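4. Effects on kitchen staff at the Wasport site

The Bernura canteen at Wasport serves 846 meals on a typical Wednesday and runs a wash-up area of 2 lines. Before May, both lines were sorted by hand. Line A now has the Humumon conveyor washer with an automated tray return, while Line B is unchanged and was used as our baseline. Staff on both lines completed the same questionnaire, and we timed the work over 1000 trays per line.

Washing labour on Line A fell sharply. Sorting labour did not. Cutlery leaves the washer mixed and still has to be separated, checked and placed in caddies before it goes back to the servery. 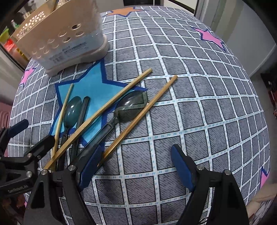
Sorting was the task staff most often named when asked which part of the job had grown. Under the old roster it was shared between washing shifts; it is now a position of its own, held for up to 200 minutes without rotation. Mixed shapes are the main difficulty. Chopsticks lying across the handles of spoons have to be lifted off before the spoons can be picked up cleanly, and a perforated caddy accepts any item, so errors are only found at the servery. Workers described the position as lighter on the back but harder on the wrists and eyes.

Two further changes were recorded. Line A staff talked to each other less – the washer separates the stations – and they now clear minor jams themselves, a duty not reflected in the Egan pay classification used at the site.

4.1 Limitations

Line B handles more bowls and less cutlery than Line A, so the sorting times are not directly comparable. Night shift was not observed.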